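Zalteo Infield Pitching Screen: Review After One Season

Posted Sep 17, 2026

I throw batting practice for an amateur team in Takville, and I have gone through more L-screens than I would like. The last one was a cheap steel model that bent at the lower corner in its second summer. This spring the team bought the Zalteo Infield screen to replace it, and I have now used it for a full season of practices and pregame work. We paid full price for it.

The screen is the standard L shape with a padded cover along the front edges of the frame. It comes in one long box, with the netting already sewn as a sleeve that slides over the tubing. You put the frame together with push buttons and then pull the sleeve down over it. The instructions are a single folded sheet with drawings, and they are good enough. The one step they skip is which way the sleeve goes. The seam with the heavier stitching belongs at the back. I had it the wrong way the first time and had to take the top bar off again.

The netting is the best part of the product. Our hitters use wood in practice, and two of them hit the ball very hard back up the middle. The net has one frayed spot near the notch, where most of the line drives go, and nothing has come through it. The old screen had a net that sagged by June, and I would find myself leaning back from it when I threw. On the Zalteo the net stays tight. There are three straps at the bottom for taking up slack, and I pull them in when I remember to.

The notch is cut a little lower than on the Horobets screen, which a team across the county uses and which I have thrown behind several times. I am a right-hander with a three-quarter arm slot and the lower notch suits me. A taller pitcher who comes straight over the top would not notice. A coach who throws sidearm may still want to look at the Horobets, with its wider opening. The Zalteo can be flipped for a left-hander, but you have to pull the legs and turn them around. It takes longer than the box suggests, so we leave it set for righties and our left-handed coach throws from behind a different screen.

Weight is the main complaint. One adult can tip it and drag it, and moving it any distance needs two people or the wheels. The wheels are sold separately. I think a screen at this price should include them. We bought the kit after a month, and it fits well enough, although the axle pin on the left side works its way out on gravel. I put a cotter pin through it and that fixed the problem.

The padding cleans up without much trouble. Dirt from the mound comes off with a damp cloth, and pine tar needs a little mineral spirits.
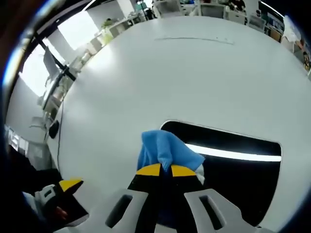 The cover is held on with hook-and-loop strips, and those do collect grass. I pick them clean every few weeks. If you skip that, the lower cover starts to slide and leaves bare tubing where a ball can kick off it at an odd angle.

I can't say yet how it will handle a winter. The sheet says to bring the net indoors, so ours will come off before December and go on a shelf in the equipment room. The frame will stay outside under a tarp, as the old one did. There is some light rust at two of the button holes already. I touched up both spots with spray paint.

I also looked at the Bitetti screen before we bought. It is lighter and folds flat, which would matter to a team that shares a field and has to clear everything away after practice. The one I tried moved when a ball hit the upper bar — not far, but enough that I thought about it on the next pitch. For a team with its own field and a place to leave the screen standing, I would buy the Zalteo again and order the wheel kit with it.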